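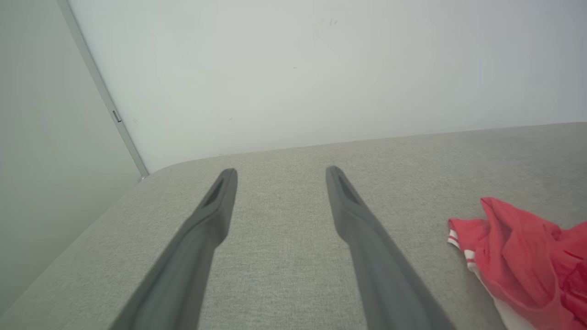

Cleaning light gray upholstery without leaving rings

kivach57
Posted 3 February 2013
We bought a light gray upholstered bench for the den. The first coffee spill was small. I blotted it and used dish soap and water, and now there is a tan ring three times the size of the spill. The care tag has a W on it. Do I go over it again with the same stuff or stop before I make it worse?

Flemach
W means water-based cleaner is okay. The ring is mostly soap and dirt that moved to the edge of the wet area as it dried. Go over the entire cushion panel, seam to seam, with a cloth wrung out in plain water. Don't spot clean the ring by itself or you will get a bigger ring.

windoveck_19
Disagree with doing the whole panel by hand. I did that on a sofa and soaked the padding. It took two days to dry and smelled sour for a week after. Rent an extractor. Mine was $19 for the day plus the cleaning solution.

Flemach
You soaked it because the cloth was too wet. It should be damp enough to darken the fabric a little and no more. Put a fan on it.

windoveck_19
Maybe so. I still think most people get it too wet, and an extractor pulls the water back out.

kivach57
Are the rental machines clean? I have heard mixed things.

windoveck_19
Run a tank of hot water through the hose and hand tool first, into a bucket. If it comes out brown, run another. 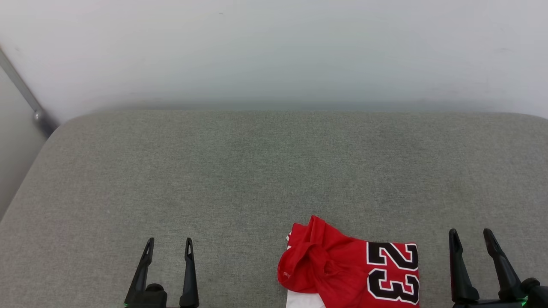
Re: Faded and blotchy areas

Dissanayake
Moving this over from the stain thread because it keeps coming up there. Before you scrub a darker patch on gray fabric, find out if it is a stain at all. A lot of these weaves are mixed yarns and look mottled from the start. Check a spot under the cushion or on the back and compare in daylight.

If it is body oil it will usually be where arms and heads rest. Water alone won't do much. A little clear dish soap, then rinse twice.

oldporch71
Rinse twice is the part people skip. Leftover soap picks up dirt and the patch is back in a month. I use white vinegar in the second rinse, one part to four parts water.

Flemach
I would leave the vinegar out. On a dyed fabric you don't know what it will do.

oldporch71
Been using it for years on three different couches with no trouble. Test it on the underside if you are worried.

Dissanayake
Test anything on the underside, and let it dry all the way before you judge it. Damp gray fabric always looks stained.

kivach57
Did the full panel with plain water last night, fan on low. The ring is nearly gone. I can find it if I know where to look. Will do one more pass this weekend and leave the vinegar for now.

windoveck_19
How long did it take to dry?

kivach57
Dry to the touch by morning. I haven't unzipped it to check the foam.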